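Last updated: 2018-09-05

Section 6. When the arm will not let go

6.1 What this section covers

The Wurkard two-arm snack table has one fault that every site meets sooner or later. An arm picks up an item, carries it to where it should be put down, and stops with the gripper shut. The screen reads HOLD FAULT. The arm will stay like that until somebody deals with it, and it has a good deal more patience than you do.

Most hold faults happen with soft goods: sandwiches, filled rolls, anything that changes shape when squeezed. The gripper closes, the filling moves, and the force reading never settles at a value the controller likes. Bottles and boxes rarely cause it.

CAUTION: A stopped arm is not a switched-off arm. Green lights on the base collar mean the joints are powered. Keep hands, sleeves and lanyards off the table while either collar is green, including the collar of the arm that isn't doing anything.

6.2 Before you touch anything

1. Read the message on the screen and write it down, code and all. "It went funny" has been entered in the fault log at the Bassey site on 15 occasions and has yet to help Halima Ojo find a cause.

2. Note which arm has stopped. Left and right are the robot's left and right. If you are facing the robot across the table, its left arm is on your right. Write L or R as marked on the base and do not try to work it out under pressure.

3. Look at where the item is. If it is over a basket or tray, follow 6.3. If it is over the bottle rack, the display stand or the floor, go straight to 6.4. 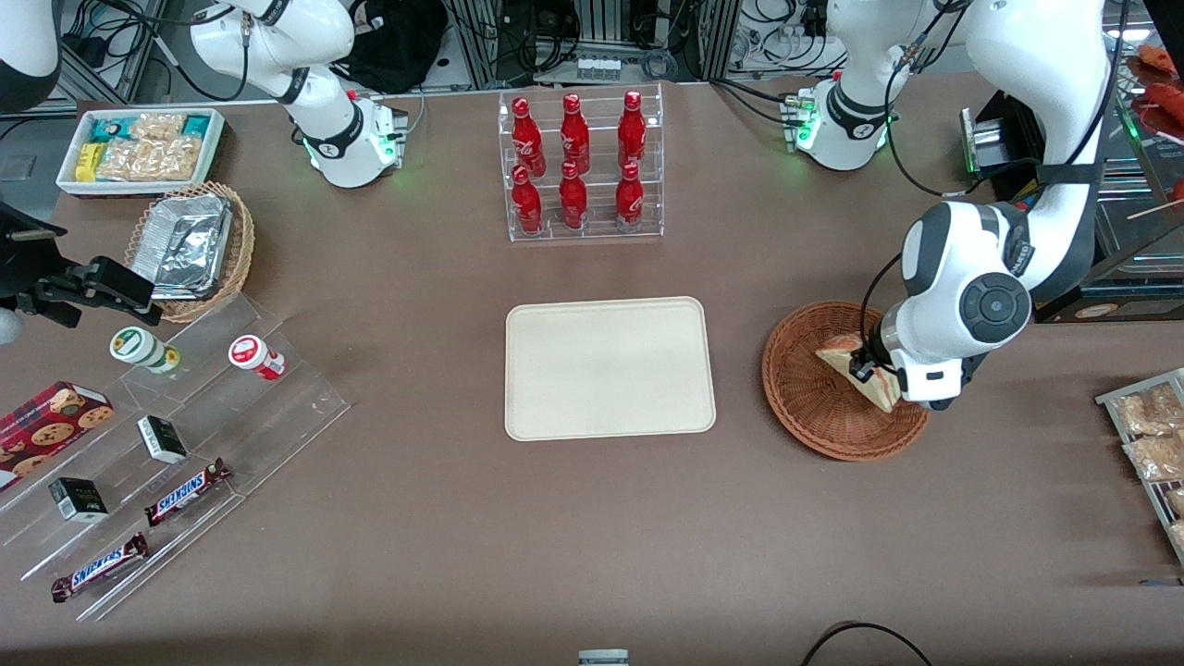

Fig. 6-1. Left arm holding a sandwich over the round basket; right arm parked.

6.3 Releasing over a basket or tray

1. Check that the other arm is parked. If it isn't, select PARK OTHER and wait until it has stopped moving.

2. Select LOWER, then 2 cm. Do not select 15 cm. The option exists for tall crates and will press a sandwich into wicker with real conviction.

3. Select OPEN SLOW. The jaws take six seconds to open fully. Pressing the button again during this time cancels the command, so please press it once and look out of the window.

4. If the item drops, select RAISE, then PARK. Throw the item away, however presentable it looks. Wipe both finger pads with a damp cloth once the table has been isolated as in 6.4, steps 1 and 2.

5. If the jaws stay shut, go to 6.4. Do not repeat step 3 in the hope of a change of heart.

NOTE: Older copies of this guide told you to tap the gripper with a spoon handle. That advice was removed in February at the request of Ikechukwu Sani, who had followed it.

6.4 Releasing by hand

Two people are needed. One works at the gripper and the other stays at the stop button and does nothing else.

1. Press the stop button. The brakes will come on and the arm may sag slightly. Let it.

2. Turn the key on the controller to ISOLATE and take it out. Wait 30 seconds. Both collars must be dark before anyone reaches over the table.

3. Support the item from underneath with one gloved hand.

4. Turn the manual release on the gripper body anticlockwise until the fingers slacken. Do not pull the fingers apart. They are stronger than they look, and the spares come from Foveto, whose idea of next-day delivery is relaxed.

5. Remove the item, close the manual release and clear the area. Replace the key and restart from HOME.

6.5 After the fault

Run the grip test from the Service menu with the foam block supplied. If the block has gone missing, order another. A bread roll is not an approved substitute, and using one will teach the controller that everything weighs the same as a bread roll.

If the same arm faults twice in one shift, lower the soft goods force limit by one step and tell Miyuki Hattori. If it faults a third time, take soft goods off the pick list and leave them off until the finger pads have been changed. See Section 9 for pads.

Do not clear the fault log.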